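衣物整理作业例会纪要

时间：八月，下午两点
地点：Favorbridge 二层小会议室
主持：Glenys Jarman
出席：Myfanwy Gethin、Mihret Wolde、Kaj Ravn
缺席：Lucimara Toledo（书面意见已提前提交）
记录：Kaj Ravn

一、上次纪要确认
上次纪要第三项“叠后宽度”漏写单位，补为厘米。其余无异议，通过。

二、衬衫折叠规程修订
Myfanwy Gethin 汇报修订稿。现行规程只写“平铺后折叠”，未规定起始状态，各班次做法不一。修订稿将起始状态定为“散放”，即衣物从筐中取出后直接置于台面，不预先抻平。长袖有扣衬衫按以下顺序处理：先找领口，提起肩线，使前襟朝上；再理顺两袖；最后对齐下摆。纽扣是否全部扣合，修订稿未作统一要求。

Mihret Wolde 提出，纽扣不扣时前襟在第二折容易错位，建议至少扣领下第一粒和中间一粒。Glenys Jarman 认为增加扣合步骤会拉长单件用时，应先取得数据再定。会议同意两种做法各试40件，分别记录用时和返工次数。

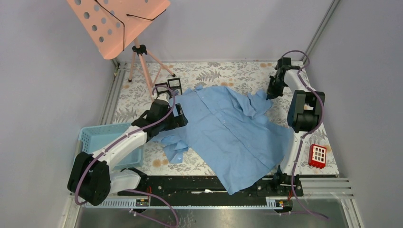
三、台面与下摆问题
衬衫斜向铺开时，下摆容易垂过台面前沿，折叠时受自重牵拉，折线偏斜。Lucimara Toledo 的书面意见建议加深台面。Kaj Ravn 指出现有台位改动成本较高，可先调整放置方向，使衣身中线与台面前沿平行。会议决定先试后一方案，台面尺寸暂不变更。

花纹台面是否保留，意见不一。Mihret Wolde 认为浅色衣物在花纹底上不易辨认袖口边缘，目视检查偏慢；Myfanwy Gethin 认为影响有限。暂予保留，另备素色台布一块作对照。

四、衣筐
衣筐沿用带槽孔的塑料筐，放在台面左侧。筐内件数上限由40改为34，超出部分另行装筐。Prornov 的报价尚未收到，本次不讨论更换。

五、件数核对
上月台账登记498件，与 Tiongson 的交接单一致。台账中“短袖”与“长袖”两栏有混填，由 Kaj Ravn 更正。

六、待办
Myfanwy Gethin：按第二、三项结论改写规程，分发各班次。
Mihret Wolde：安排扣合对比试验，准备素色台布。
Kaj Ravn：更正台账，向 Prornov 催询报价。
Glenys Jarman：将放置方向的调整通知 Lucimara Toledo。

七、其他
Flundley 来函询问针织衫是否适用同一规程。答复：暂不适用，针织类另行制定。

会议于三点二十分结束。下次会议时间另行通知。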